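Gripper Care Technician, part-time
Osora, Prillthorpe workshop
Posted March 19, 2022

Osora keeps a set of hand-held grippers in working order for people who use them at home, mostly on laundry and bedding. We need a second technician to look after them between sessions. The post is 3 days a week at our Prillthorpe workshop, with occasional visits to homes.

The work centers on one model. It has two yellow fingers on black slotted arms, a flat housing with two round sensors, and a QR label at the bottom edge. Every unit has its own service log, and the label is how you find it. 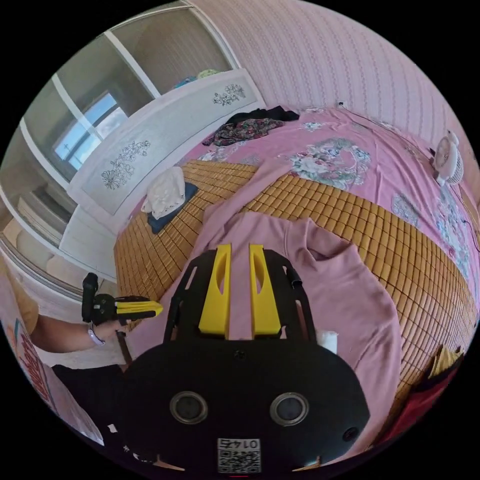

Gripper over a pink top on a bamboo mat, with a second gripper at left.

What you will do:

Check finger alignment on each returned unit. The fingers should close evenly along their full length -- a gap at one end means the arm needs to be reset.
Clear lint and thread from the slots and the finger pivots.
Wipe the sensor rings and glass with the cloths supplied. No solvents.
Tighten housing screws to the setting on the bench card, and replace any that are worn.
Scan the label, enter the work done, and reprint labels that no longer scan.
Replace worn fingers as a pair, never singly, and run the open-and-close test at 500 cycles before the unit goes back out.

Most faults come from fabric. Knits shed into the arms, and fringe can catch at the base of a finger.

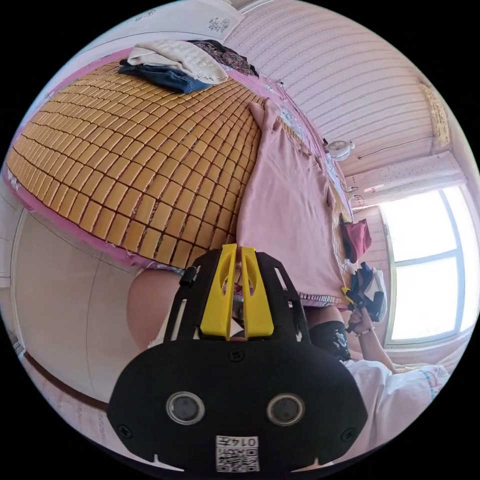
You will also go out on home visits, up to 2 a month, to swap a unit or check one where it is used. Expect to work beside a bed or on the floor, in ordinary rooms with ordinary clutter.

You should be comfortable with small screws and hand tools, and able to keep a written log that someone else can follow. Experience with bicycles, sewing machines, printers or cameras is fine. We will train you on the Cuvard bench tester. You do not need to program.

To apply, send a one-page letter describing something you have repaired and how you checked the repair. Mail it to Osora, Robles Building, Room 431, Prillthorpe. Please include a phone number and the days you can work.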